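GRULTON ABRE INSCRIÇÕES PARA O CLUBE DE SOPAS DE AGOSTO

Jul 21, 2021

Olá, pessoal! Aqui é a Wanting Lü, da cozinha da Grulton, e escrevo eu mesma este comunicado porque estou animada demais para deixar na mão de outra pessoa. Em agosto volta o nosso Clube de Sopas, agora com 24 vagas por noite e três receitas novas no cardápio.

No ano passado servimos mais de 1,905 tigelas (a de abóbora com gengibre acabou quase sempre antes das oito!) e muita gente pediu para aprender a fazer em casa. Então vai ter aula também - curta, de avental, com todo mundo mexendo panela. Os legumes vêm da horta Arai e o pão é da padaria Kata, aquele de casca grossa que eu defendo com unhas e dentes.
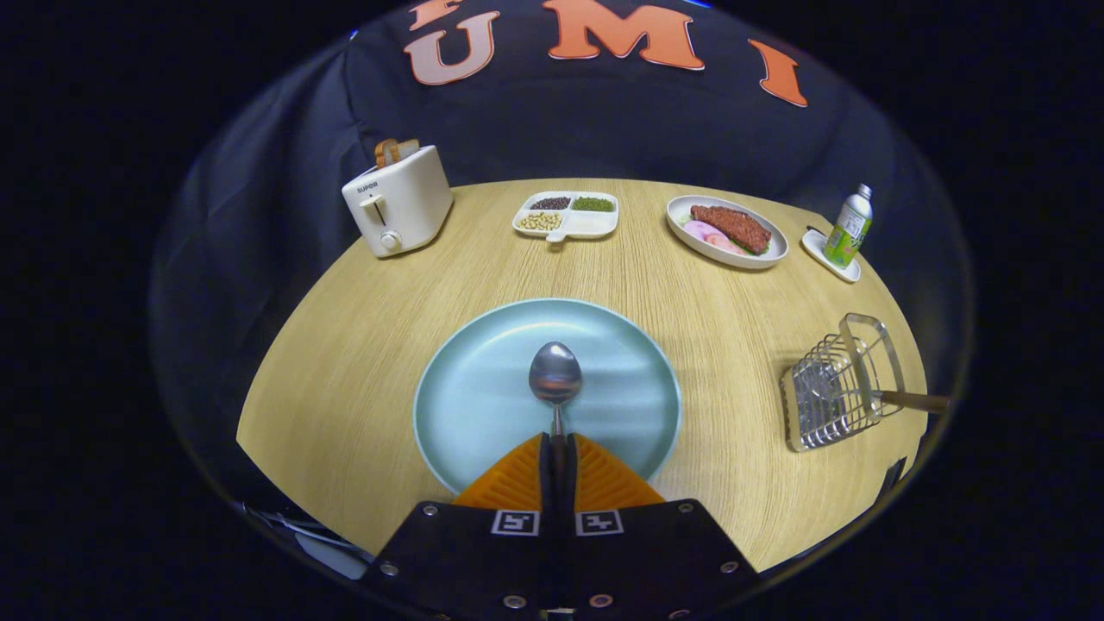

A inscrição dá direito ao jantar, à aula e ao caderninho de receitas, impresso pela gráfica Pivton. Crianças de até 7 anos não pagam, mas precisam estar na lista. Quem tem alergia avisa na hora de se inscrever, por favor - eu adapto o que der, menos o caldo de cebola, que leva manteiga e vai continuar levando.

Inscrições no balcão da Grulton, até acabarem as vagas.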